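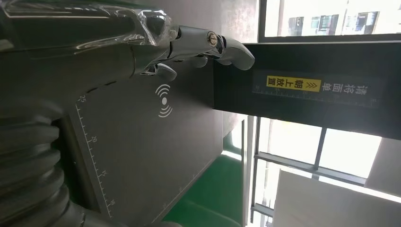
Brulport parcel handling study
Progress report to the Camenzind fund, second period
25 February 2024
Prepared by Pantelis Gkikas

Dear all,

Thank you once again for your patience with us over the winter, and for the kind notes that came back after the first report. I read every one of them out to the team. We were a bit slow getting started this period, what with the move upstairs and the long wait for replacement finger pads, but the last several weeks have gone very well and I'm glad to have good news to share.

As you'll remember, we are gathering examples of one fairly humble job: taking a soft mailing bag, setting it on the measuring mat with the waybill facing up, getting the label read, and sending the bag on its way. An operator guides both arms through the whole thing from start to finish, and the recordings go into the training set we call Ududo. At the close of this period the set holds 419 accepted examples, and a further 60 are waiting for review.

Soft bags are still the hardest part of the work, and the part I could happily talk about all day. A box sits where you put it. A thin plastic bag folds over on itself and hides its own label, and our operators have had to learn a good deal of patience (and so have I!).

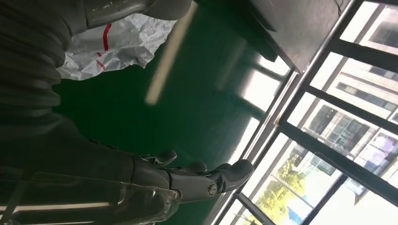
How do you decide which examples to keep?
Two of us watch every recording separately. We keep it if the label ends face up and the bag stays under control throughout. A small fumble that the operator recovers from is kept too, and gets its own tag, as we would very much like the system to learn how to recover.

Hands and grippers

We have been recording with more than one kind of end tool, as the fund suggested in October. The simple two-finger gripper is quick and very good at pinching a gathered fold of plastic. The jointed hands take longer to guide but can lie over a bag and hold it still while the label is being scanned. I had expected to choose one by now, and I find I would sooner keep both going for another period, if you can bear with me. 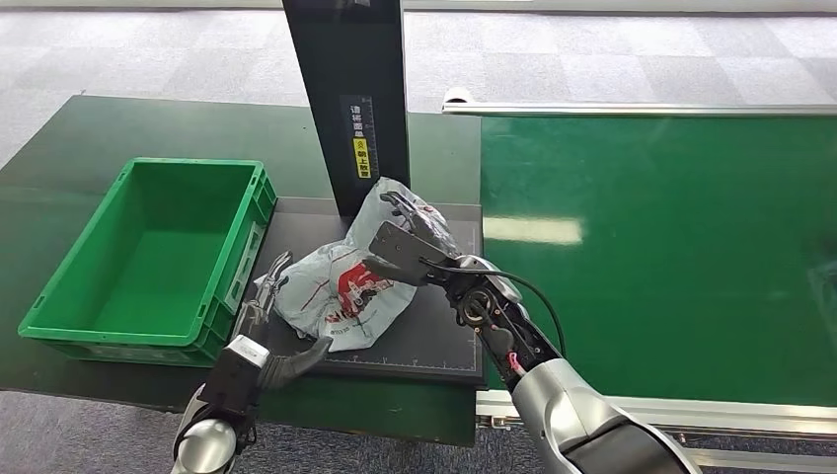 Training and first results

Amard, our small test model, was trained on the first batch of recordings and then given 15 bags it had not met before. It got 14 of them label side up. I was delighted, of course, but please do read that number gently. The bags were all of one size, and we picked fairly easy starting positions.

What we would like to do next is widen the mix: larger bags, fuller bags, and labels that start underneath or tucked into a crease. We would also like to bring in a second operator for the evening sessions, so that the set doesn't pick up one person's habits. 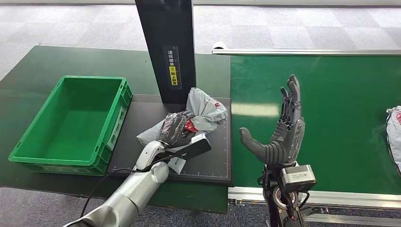 Will the wider mix need more money?
Our present budget covers it through the next period. The one extra we may ask for is spare scanner cables, and I'll send a separate note with prices once the supplier has replied.

With warm thanks from all of us,
Pantelis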